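Zudico divided cardboard box, review
Posted by Wai-kit Yip, 30 March 2021

I bring home hotel key cards. Always have! Mine lived in a shoebox until it split, so I ordered the Zudico box from Plovar for the ones I want to keep handy, and I'm delighted with it. Three weeks in, I keep finding more things to put in the cells (spare keys, transit tickets, a tape measure).

The cards are what I bought it for, though. My favorite has autumn trees all over the face, golden orange with dark bare branches, and I like being able to grab it without digging.

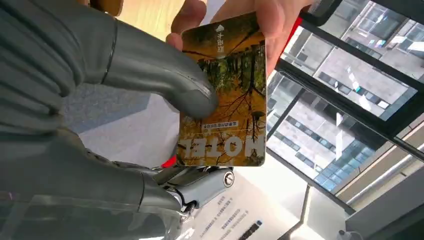

The autumn trees card, HOTEL lettering upside down.

As for the box, it's plain brown cardboard with an open top and a grid of partitions inside. It fits on a work table next to a laptop and all its cords, and it weighs next to nothing. I would love a lid, and I wouldn't set a coffee near it, but for keeping small stuff apart it's great.
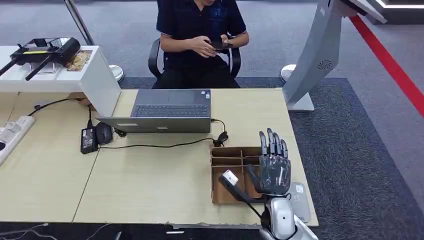
The box on the table, near the laptop and its adapter.

Man-lok Wei has asked for the link twice now. I'm ordering a second one for batteries.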